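Vavus Handling Cell: Set-up Guide
Section 6. Working Rules for Tray Loading in Simulation

6.1 Scope

This section sets out the rules for preparing, running and recording tray loading tasks in the simulated cell. It applies to all operators at the Skarcombe site and should be read with Section 5 (Gripper Settings). A task may not be released to the physical cell until every step below has been completed and signed off.

6.2 Before starting

1. Open the Godenik task file and confirm that the version matches the one on the job sheet.
2. Load the tray and cylinder models from the shared library. Local copies must not be used.
3. Set the random seed to 524 for the first run. Later runs may use any seed, provided it is written in the log.
4. Confirm that shadows and contact forces are both switched on.

Note: A run made with contact forces switched off does not count towards release, whatever its result.

6.3 Loading the tray

5. Start the task and keep the wrist view open throughout.
6. Check that both finger pads bear on the body of the cylinder. The yellow end is to be left clear of the pads.
7. Cylinders already in the tray may lie in different directions. Do not reset the tray to make them line up.

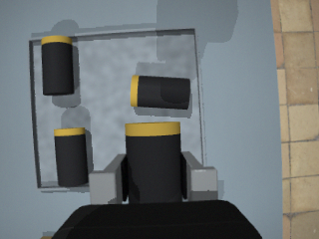 Morris asked at the June review whether step 7 should be relaxed for new operators, on the grounds that a tidy tray is easier to judge and that mixed directions lead to more rejected runs in the first week. The rule has been kept. New operators may practise on an ordered tray, but such runs are to be marked "training" and left out of the release count.

8. Choose a clear area of tray floor before lowering the cylinder. The fingers need room as well as the part.
9. Lower the cylinder at the approach speed given in Section 5. Open the fingers only when contact with the tray floor is reported.
10. Raise the gripper until it is clear of the tray walls before moving sideways.

Caution: Do not use the gripper to push a cylinder that has already been placed. If a cylinder must be moved, grasp it again and record the move as a separate action.

6.4 Recording and release

11. Save every run, including those stopped early. Failed runs must not be deleted or overwritten.
12. Enter the seed, file version and result in the log before the next run begins.
13. A task may be put forward for release after 216 recorded runs, of which no fewer than 192 must have been completed without a stop.

Note: If the task file is changed in any way, the count returns to zero. Changes to the display colours are exempt.

Faults seen during a run should be reported on Form 122. The operator who reports a fault should not be the person who closes it.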